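Teaching by demonstration (robotics)

Teaching by demonstration, also called learning from demonstration or programming by demonstration, is a family of methods in which a person shows a robot how to do a task instead of writing out each motion in code. The person may move the arm by hand, steer it from a distance, or guide it through a linked device. The robot's joint positions are saved along with camera views, and a program later learns from the saved runs.

Hand guiding

In hand guiding, or kinesthetic teaching, the arm is made soft enough to push. The teacher takes hold of it near the wrist and walks it through the job. Almost anyone can pick this up in an afternoon, and that is a big part of its charm! The drawback is that the teacher's own hands and sleeves end up in the camera views, and guiding two arms at once is tiring for one person.

Remote control

Remote control, or teleoperation, keeps the teacher out of the way. Common inputs are a 3D mouse, a game controller, a headset with hand trackers, or a small copy of the arm whose joints are matched by the big one. Many arms also come with a teach pendant, a tablet with an emergency stop button, used for setup and slow moves.

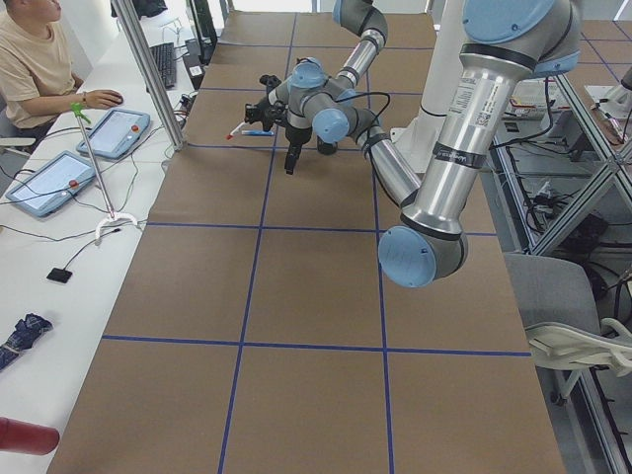 Work areas are often marked with tape so that objects can be put back in nearly the same spots, or moved by a known amount, between runs. A little variety is welcome. A robot that has only seen a pen in one place tends to reach for that place forever.

Typical tasks

Desk tidying is a favorite, and it is a wonderful test. Pens and markers are thin, they roll, and they have to be turned upright before they will go into a cup. With two arms, the teacher must also decide which one reaches and which one waits, a choice the robot then has to learn too.
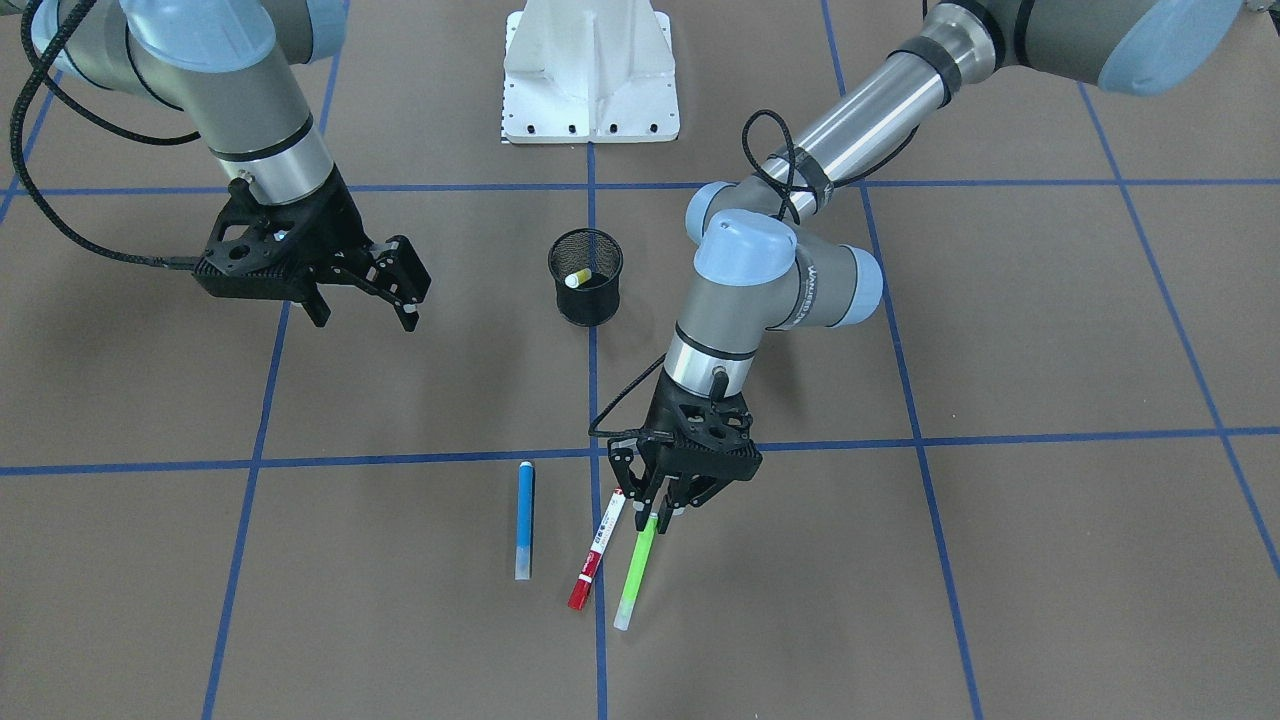
Small errors matter a great deal in such work. If a finger lands a few millimeters off, the pen spins away, so good teachers also record recoveries: a missed grasp, a pause, a second try. These runs look clumsy and are some of the most useful ones in a collection.

Collections

The Gombridge collection holds 3801 runs of tabletop tasks, of which 333 are recoveries. Its smaller cousin, Skustine, has 1315 runs, all made with two arms. Canevov, a free viewer, plays back both and lets the reader scrub through joint angles next to the video.

See also: Teleoperation, Imitation learning, Robot gripper

Contact the editors | © Pacheco Open Reference | Last edited 8 Nov 2021 | Back to top

Comments (2)

inkwell_tam: Great read. Does hand guiding work on older arms with stiff gears?

rk_bench: Depends on the arm. Ours fights back, so we use a game controller.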